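# Household chore robots

*From the Preltmont home technology wiki, general articles. Written in the first person, as most of our long entries are.*

A **household chore robot** is a machine meant to do the ordinary jobs around a home: clearing tables, folding washing, loading the dishwasher, putting the shopping away. The term usually leaves out single-purpose appliances such as robot vacuums and robot mowers, although I've always thought that was a bit unfair to the vacuums, seeing as they're the only ones that have been earning their keep in my place for years.

The question I get asked most (usually by someone standing next to a sink full of dishes) is whether they work yet. My short answer is sort of, for some jobs, if you're patient and the job is small. The long answer is the rest of this article.

## Background

Machines that do chores are older than people think. The washing machine is one, and so is the dishwasher, and both of them got good by refusing to work the way a person does. A dishwasher doesn't pick up a plate and scrub it. It sits there and makes you bring the plates, and you have to rack them the way it likes. That bargain has served us very well, but it leaves a human doing the fetching, sorting, stacking and putting away at both ends.

Those leftover bits are what a chore robot is supposed to take on. They're fiddly in a way that's hard to appreciate until you watch a machine try. Factory arms have been welding and painting for decades, but the parts turn up in the same spot every time, facing the same way. Nothing in my kitchen has ever turned up in the same spot twice.

## Tidying

Clearing a cluttered table is the job I find most interesting, and it's become one of the standard things to try a machine on. It sounds trivial. You pick up each thing and put it where it goes, and a four-year-old can do a passable job of it if there's a biscuit in the offing.

For a machine it's a pile of separate problems. A clear acrylic box is tricky for a start, as depth sensors tend to look straight through it or catch a reflection and put it somewhere it isn't. Glitter and shiny metal lids have a similar effect. A tape measure is a funny lump of a shape and reasonably heavy for its size. A flat round compact lies so low that the fingers have to come down almost flush with the tabletop, and a jar on its side will roll off the minute you nudge it. Pump bottles want to be held around the body, and if you go for the head you can end up with lotion on the bench.

Then there's the order you do things in. If the card box is in front of the cube, you probably want the card box first, unless there's room to come over the top. People sort this out without noticing. A machine either has to plan it or has to have been shown so many tables that it's picked up the habit.

The bit that still stumps them, in my view, is knowing where things live. Does the tape measure go in the toolbox or the kitchen drawer? (Kitchen drawer, in my house, and I won't be taking questions.) You can tell a machine, and the newer ones will take a spoken instruction, but a whole household's worth of telling is a chore in itself.

## Hands and grippers

Nearly everything in this field picks things up with two fingers. There are beautiful five-fingered hands about, but they cost a fortune, they break, and they have a great many joints to control. Two fingers with a soft pad on each will cover a surprising share of the things in a house, and two such grippers working together will cover more again – one steadies the jar while the other deals with the lid.

I used to be a snob about this. Then I spent an afternoon trying to tidy my desk with a pair of kitchen tongs, which I recommend to anyone who's curious! Pens were fine. Boxes were fine so long as they weren't wider than the jaws. Coins were hopeless, and paper was worse. You also find out how much you rely on feel: with tongs you've only a vague idea whether something's slipping, and you squeeze too hard to be safe. Plenty of machines do precisely that, and it's why you see them crumple light cardboard.

## How they're taught

Older systems were programmed step by step. Most current ones learn from examples, and the examples have to come from somewhere. One way is for a person to steer the arm from a distance. Another is for a person to carry the gripper in their hand, with a camera on it, and just do the job. The second way has become popular for home tasks, because you can take the thing into any lounge room without lugging an arm and a power supply up the stairs.

How many examples you need is a matter of some argument. The figure I was given for a single folding task was over 2000, all of one kind of shirt, and the machine was still put off by a change of tablecloth. Variety seems to count for more than sheer quantity. Forty goes in one spotless lab kitchen teach it that kitchen and not a lot else, whereas real homes have cables hanging down, pot plants, a bag left on the cabinet and whatever else the family was up to.

## Other jobs, briefly

| Chore | Where it's up to, as I see it |
|---|---|
| Vacuuming hard floors | Done, apart from socks and cords |
| Mowing a plain lawn | Done, if the lawn is fenced or mapped |
| Clearing a table | Works slowly, with help on odd items |
| Loading a dishwasher | Fair with plates, poor with a full bottom rack |
| Folding washing | Towels yes, fitted sheets no (same as me) |
| Making a bed | Looks good in videos, take a book |
| Cleaning a bathroom | Early days |

## On the shop floor

Shops and small workshops are a little ahead of homes, mostly because somebody is prepared to rearrange the room. The Purkico warehouse in Jirkstead, which packs cosmetics and gift lines, runs arms that pick from trays into cartons. I had a look through one morning in April. They'd put the trays at a fixed height, changed the lighting and taken the shiniest lines off the robot's list altogether, and with all that in place it was a steady, slightly dull worker. It handled 3000 picks on a good day. A person walked up and down the row fixing whatever it had dropped or given up on.

Lytvynenko, a repair shop a few streets over, went the other way and tried an arm for sorting returned parts on an ordinary workbench. They packed it in after 11 weeks. The arm could do it, they told me, but whoever was on shift could do it faster while talking on the phone.

## Speed, cost and safety

Speed is the thing demonstration videos hide best, so look for the little note in the corner that says the footage is sped up. A machine that takes 40 minutes over a coffee table isn't useless – it could do it while you're asleep, after all – but then it has to be safe to leave alone, and that's a much higher bar than being able to do the job while an engineer hovers.

Weight matters here too. An arm strong enough to lift a full casserole dish is strong enough to hurt a toddler or a cat. Makers tend to limit force and speed around people, which brings you back to the slow coffee table.

As for price, I've stopped putting figures in this article as they go out of date before I've saved the page. Think small car, and then ask what the servicing costs.

## See also

- Robot vacuums (comparison)
- Grippers and suction cups
- Dishwashers, history of
- Folding machines

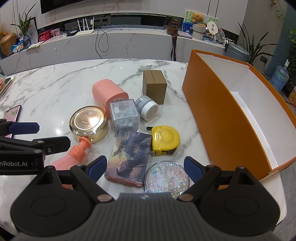
I'm hoping to add a section on putting the shopping away once I've seen a machine cope with a bag of loose onions, and the bathroom entry in the table needs a proper write-up from somebody braver than me.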